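Jury duty, and other ways to spend a winter

The summons sat under a pizza menu on my fridge for nearly two weeks before I read it properly. I'd assumed it was something to do with the car. When I finally opened it over breakfast I said a word my daughter isn't allowed to say, and then I rang my friend Lama Moussa, who has worked in and around courthouses most of her adult life, and asked her how a person gets out of it.

"You don't," she said. "Bring a book. Bring a cardigan too, they keep it freezing in there."

She was right about the cardigan. I turned up with a few hundred other people, all of us clutching the same letter, and we shuffled through the metal detector holding our belts. I was juror number 931, which I still remember more easily than my own licence plate. They play you a video. Then you wait. I finished the crossword, did the other crossword, and got talking to a retired piano teacher who had been called up four times in her life and never once been picked. She was quite put out about it!

I was picked before lunch.

I can't tell you what was said in the jury room, and I wouldn't if I could. In Canada it's against the law, and I've come to think that's a good rule (though it made for some very stilted dinners at home). What I can talk about is everything around the edges, the stuff that was said in open court and the stuff that happened to my own head. The charge was aggravated assault, outside a bar, one man accused and one man badly hurt. It wasn't a case you'd have heard of. It got a few lines in the local paper and that was that.

The thing I wasn't ready for was how slow it is. On television a lawyer leaps up and somebody cries. In our courtroom the Crown attorney spent most of a morning establishing which door was which. There were photographs of the doors. There was a floor plan of the doors. By the third day I could have walked that bar blindfolded, and I've never set foot in the place.

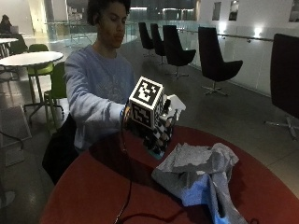

Then a witness would say one small thing, in a perfectly flat voice, and my stomach would drop. The paramedic did that to me. So did the injured man's sister, who answered every question politely and folded a tissue into smaller and smaller squares while she did it. I went home that night and sat in the driveway with the engine off until my husband came out to see what was wrong.

You aren't supposed to talk about the evidence with anyone, so I didn't, and I wasn't sleeping much either. I baked. I made so many banana loaves that the neighbours started leaving the tins on the porch without ringing the bell.

We reached a verdict, and I'll leave it there. The judge thanked us, a court officer walked us to a side exit, and by mid-afternoon I was standing on the sidewalk beside a hot dog cart with absolutely no idea what to do with myself. Twelve people who had eaten lunch together every day for weeks just sort of waved and went off to find their cars.

It was November before I told my doctor I was still dreaming about the hallway in that bar. She put me on to Aniela Laskowska, a counsellor who sees quite a few former jurors. Aniela didn't seem the least bit surprised by the dreams, or the banana bread.

"People think they need permission to be upset because it didn't happen to them," she told me. "But you were asked to look at it closely, and for a long time."

I've since met a few others through her. Golshifteh Jalali sat on a fraud trial and says she was mainly bored, bless her, but she lost almost 1000 dollars in wages and is still cross about it, as she should be. Some employers keep paying you and plenty don't, and the allowance you get from the province is nothing you could pay rent with. If you're self-employed, phone the number on the letter early and ask about being excused or deferred. I wish I'd known you could ask for a later date.

Would I do it again? My daughter asked me that last week, in the car. I told her yes, probably, and that I'd pack better lunches. She wants to be a lawyer now. Last month it was marine biology.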